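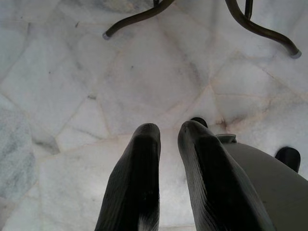 Wolgate Floor Set, data card

Read this before you train on anything. The set holds 1,011 episodes of a two-finger gripper working at floor level in lived-in rooms, recorded from the wrist. Release notes are kept in a separate file and are shorter than they should be.

What we claim

The episodes were checked against the Misik recording rules, version in force in March. Checked means a person watched each one at normal speed and filled in the form. It does not mean the arm was safe, the task was useful, or that a policy trained on this will work in your kitchen. Earlier cards for similar sets used the word "compliant" in the first line. We dropped it after failing to find out what it was supposed to promise.

Rules applied

1. Speed near the floor is capped at 80 mm per second. The cap is set in software. No outside party has measured it.
2. Gripper starts open. Episodes that start closed are moved to the folder named rejects, not deleted.
3. Furniture stays where the household keeps it. Do not clear a space to make the reach easier.
4. Floors are not cleaned or covered for recording. Stains, specks and uneven grout stay in.
5. An operator stays within reach of the stop button. The form has a box for this and the box is always ticked, so treat it as weak evidence.

Surfaces

Most sites have hard floors, including irregular stone with visible joints. Pale polished stone is hard on depth estimates, and we would not trust any height value from those rooms without a second source. Thin curved furniture legs are the other trouble spot. The Quinlan labeling tool likes to merge them with grout lines. We corrected 100 episodes by hand and stopped there when the money ran out.

Labels

Success is marked by the operator, who also ran the episode. You can see the problem. A second pass by Vestetti covered 600 episodes and disagreed often enough that both columns are included. Please don't average them.

Not suitable for

Certification evidence of any kind. Force or contact studies (there is no force channel). Claims about working near children or pets.

Known gaps

Stop button tests are missing for two sites. Lighting was never logged. The rule on speed says nothing about acceleration, and we have asked for that to be fixed twice.

Corrections go in the issue tracker with the episode number and the rule you think was broken.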